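Print this page | E-mail this article
Reading time: 2 minutes

3.2 Where the washing goes wrong

I should say straight away that I came to this as someone who does a lot of laundry and had never once thought about it. Graham Wainwright had (he has opinions about baskets that would fill a second paper), and it was Graham who insisted we look at the bit between the basket and the drum before we looked at anything else.

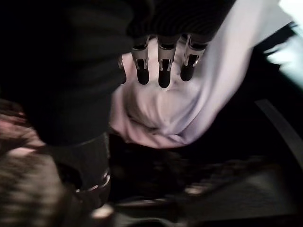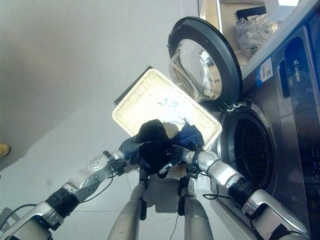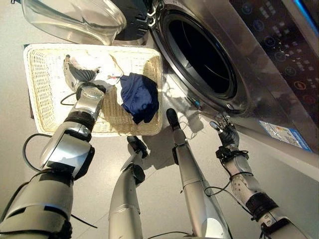
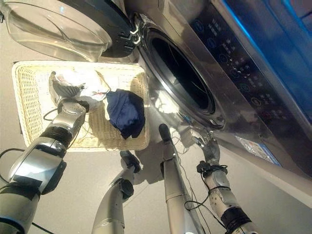

Figure 2. Crumpled pale cloth, the front-loader, and the wicker basket with the navy garment in it.

We had 25 households keep a diary through February, and between them they wrote up 220 loads. I'd expected pages of grumbling about detergent and how long a cycle takes. What we got was grumbling about socks! Small things slip down the side of the basket, or cling inside the sleeve of something bigger, and they turn up after the door has been shut and the machine is already filling. Of the 220 loads, 178 had at least one item that was found too late to go in.

Graham and I disagreed for a while over what to call these. He wanted "residuals". I wanted "stragglers" and I got my way, mostly by typing it into the draft first. A straggler, then, is anything meant for the load that isn't in the drum when the door closes, wherever it happens to be at the time.

The kind of basket mattered more than I'd have guessed. People with deep, soft-sided ones (the Bumby was popular in our group) tended to upend the whole lot at the door, which is quick, but things drop on the floor and roll under the machine. People with low, stiff baskets lifted things out a piece at a time and looked at each one as it went. Slower, yes — but they also found the tissues in the pockets, and anybody who has picked wet tissue off a black jumper will know what that's worth.

Dark and pale things sharing a basket came up a great deal too. Most of our diarists said they sorted by colour. Their own entries suggest they sorted on Monday, when they were feeling keen, and bunged it all in together for the rest of the week. I do exactly the same, so no judgement from me.

We left tumble dryers out of it entirely, and anything washed by hand. Yan's coding sheet has a column for door side, left or right, and we come back to that in 3.3.

Comments (3)

Clive Inskip: Did you separate out households with small children? Ours would wreck your averages single-handed.

Greseo: We keep a bowl on top of the machine just for stragglers. Glad there's a word for them now.

Driluvon: Any chance of the blank diary sheet? I'd like to try it at home.

Print this page | E-mail this article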